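Sunden Room Air Purifier, Tall Model (Refurbished)

Home > Air & Climate > Purifiers > Refurbished

Price: $100
Ships from our Gill warehouse
Sold with one new filter already fitted

Hi, it's Octavio. I write most of the pages in this part of the shop, and I'm extra happy to be writing this one because I have had the tall Sunden running at home since last May and I'd buy it again tomorrow. We got a batch of them back from an office lease, all the same age, and Kwan-ho Shek has been through every single one on the bench (new filter, new door seal, fan cleaned, cord checked). So these are used machines, priced like used machines, and you might find a scuff or two near the base.

What's it good for? Dust, pollen, dog hair, last night's fish. I have a long-haired dog and a bedroom on a busy street, and before the Sunden I was wiping my nightstand every other day. Now I get to it on the weekend, if I remember. My hay fever hasn't gone away, I'm not going to promise you that, but I sleep with my mouth shut again and my wife says thanks.

There are three fan speeds. Low is the one I live on. It's a soft whoosh, a bit like a fridge in the next room, and you stop hearing it after one night. Medium is fine with the TV on. High is loud! I use it after frying things, with the kitchen door open, and then I turn it back down before anybody complains.

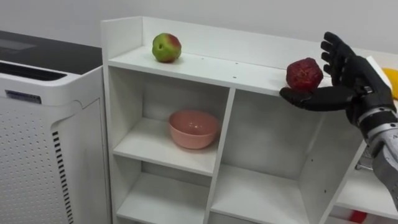 Placement matters more than people think. Air has to get in and out, so keep curtains, coats and beanbags away from it and leave it a bit of breathing room from the wall. Please don't stack mail on top. I did it for a month and wondered why the thing sounded so cross with me. Also keep it on a hard floor or a thin rug, as it's tall and a thick shaggy rug makes it wobble.

Filters. You get a new one in the machine, and Zaleck makes the replacements we stock, at $33 each. Mine lasts around half a year with the dog, and friends without pets get longer out of theirs. Changing it takes a minute: unplug, open the filter door, slide the old one out, slide the new one in with the arrow facing the way the label says, close the door till it clicks. Then hold the reset button until the light goes off. If the light won't go off, the door isn't closed all the way. That's most of the phone calls I get, so try it first and save yourself the hold music.

Don't wash the main filter. I know it looks washable. It falls apart (ask me how I know) and then you're buying another one anyway. A vacuum with the brush head over the outside of the cabinet every couple of weeks keeps it looking decent.

A few people have asked how it compares with the Jenetora we also carry. The Jenetora is smaller, newer and has an app. If you have a studio or you like fiddling with your phone, get that one. For a living room or a big bedroom I'd take the Sunden, and I like that it just has buttons.

The details

Condition: refurbished, tested, light cosmetic wear possible
Color: white
Speeds: 3
Timer: yes, off-timer only
Remote: no
In the box: purifier with filter fitted, power cord, printed manual
Replacement filter: Zaleck, $33
Warranty: one year on the motor, parts and labor
Returns: send it back within a month if you don't get along with it. Keep the box!

Kwan-ho wants me to add that the serial number is on the sticker underneath, and to write it down before you fill in the warranty card, so you're not tipping the machine over later. If yours arrives with a rattle, it's nearly always the filter shifting in the truck. Take it out, put it back, and call us if it's still there.

Page updated 16 Feb 2021. Local pickup at Gill is free, just bring your order number.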